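Gripper notes, part 3: fingers on thin plastic

16 July 2026

I have been putting off this comparison since March, mostly because swapping fingers on the Dravness wrist means re-zeroing the drive, and re-zeroing the drive means finding the small hex key. It is done now. These notes cover the stock Wotier fingers against the Declercq mesh-pad set, both run from the same Gosard controller on the current firmware.

The test objects are household plastic. Machined blocks and foam cubes tell me very little, as almost any parallel gripper will hold them. A thin-walled cup is harder. Grip it low and it tips, grip it high and the wall flexes, and the current reading goes soft well before the fingers reach a hard stop. The controller then has to decide whether it has a grasp or is still closing. 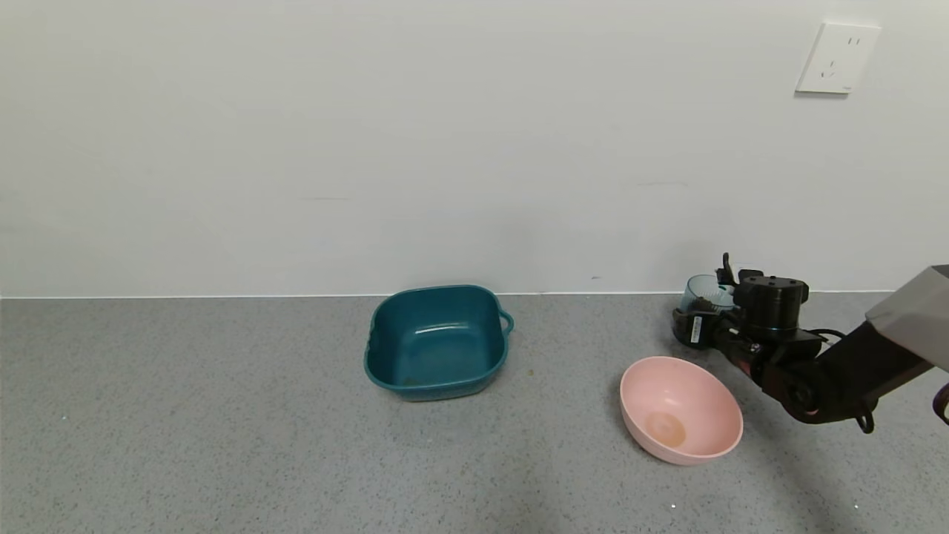 Translucent cup held above and behind the pink bowl, teal basin to the left.

I ran 40 grasps per finger set, with the cup upright at the start of each and the approach angle unchanged. A grasp counted if the cup was lifted, held for 3 seconds and put down without falling over. Closing force was set at 30 per cent of the controller's range for the first half of each run, then at 80 per cent for the rest.

At the lower setting the Wotier fingers let the cup rotate. The smooth rubber face touches along a narrow line and the cup swings about it once the arm accelerates. At the higher setting the rotation mostly went away, but the wall deformed enough that the cup sprang sideways on release. I would not use that setting on anything I wanted to put down accurately.

The Declercq set did better at the lower setting and about the same at the higher one. The pads carry a fine diamond mesh over their full length, so contact near the tip behaves much like contact halfway down. The slot through each finger body seems to let it bend slightly under load. I have not measured the deflection and will leave that for another post.
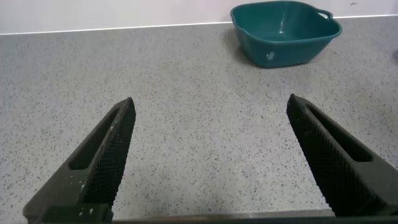
Wrist camera, mesh-pad fingers open, basin near the wall.

The wrist view is also why I have changed my mind about camera position. I had planned to move the camera further back to get more of the bench in. With the fingers open, both tips are visible along with a good stretch of surface between them, and that is the part I need for the last bit of the approach. The wider context can come from the head camera. The drawback is that the fingers take up a lot of pixels, so I mask them before running object detection. The mask has to follow the opening width, and mine is presently a lookup table.

One problem with the Gosard: it reports finger position at a lower rate than motor current, and the two streams are not time-stamped against each other. Plot them together and the current rise appears to lead contact by a variable amount. I am logging both against the host clock for now, which is tolerable at slow closing speeds and poor at fast ones.

The basin is next, specifically the loop handle. I will start with the Declercq fingers at the lower force and see whether the tips fit through the loop without a change in wrist angle.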